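Chapter 4
Showing, Not Coding: Teaching a Task by Hand
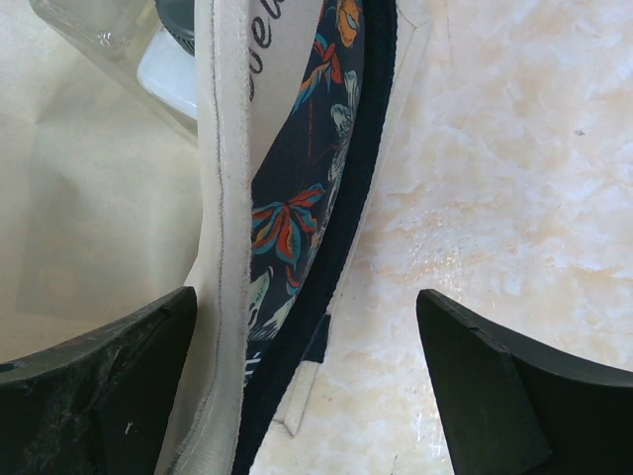

Figure 4.1. Wrist view of an open cloth bag, with the left gripper finger beside the rim and the right one over the marbled surface.

My first real teaching job was packing and unpacking bags. I'd spent a whole winter writing motion code at a small outfit called Hinance, and I figured I knew what a hard task looked like. Then somebody handed me a pair of remote handles and asked me to put things into a cloth bag through the arm, over and over, while the system recorded everything I did. I was terrible at it! I've packed bags my whole life, and there I was on a Thursday morning, sweating over a fold of fabric.

I'm starting the chapter with a bag because cloth shows you very quickly what demonstration is good for. Try writing down where the rim of a bag is. Go ahead, I'll wait. It bends, it sags, it leans on whatever is inside, and the next time you set it down it has a different shape. Look at Figure 4.1 and follow the stitched cream edge: nearly straight up top, then sweeping off to the lower left. I wouldn't want to write the rule for that curve. Show me a way in past it, though, and I can do that (eventually).

There are two main ways of showing, and we'll spend most of the chapter on them. In the first, you take hold of the arm itself and move it through the job with your own hands. People call this kinesthetic teaching, and it feels great for about a minute — you can sense the weight of the joints and every little bump. The trouble is that your own hands and sleeves can end up in the camera's view, and the robot won't have you standing there later. In the second, you drive the arm from somewhere else, with handles or a smaller twin arm. That's teleoperation. Your body stays out of the way, but you usually give up some of your sense of touch, and with a bag you miss it badly.

A wrist camera helps with part of that. It rides along with the gripper, so the fingertips stay in sight and you can judge them against the rim. It also hides a lot from you. In our figure the clear plastic item, the white container and the dark ridged cap are all partly out of view, and the near rim covers some of what's left. If you're the one driving, you have to decide what to do with that much information. So does the policy that learns from you, and it never got to peek over the table the way you did.

So here's a habit I picked up late and wish I'd had early: drive from the same views the robot will get. My first batch at Hinance had 266 demonstrations, and I'd cheated on nearly all of them by glancing at the real bag. We kept 13. The next batch was slower and uglier to watch, and it trained much better.

How many demonstrations do you need? I get asked this every January when the new class comes in, and I still dodge it. The Potidach exercises at the end of the chapter use 166, which is plenty for one bag in one spot. Section 4.5 works with the Fawzy set, 3000 demonstrations with bags of different sizes, and we'll look at what the extra ones buy you.

Before any of that we need to agree on what a single demonstration contains. Section 4.1 starts with the recording itself: joint positions, gripper opening, camera images, and the clock that has to tie them all together.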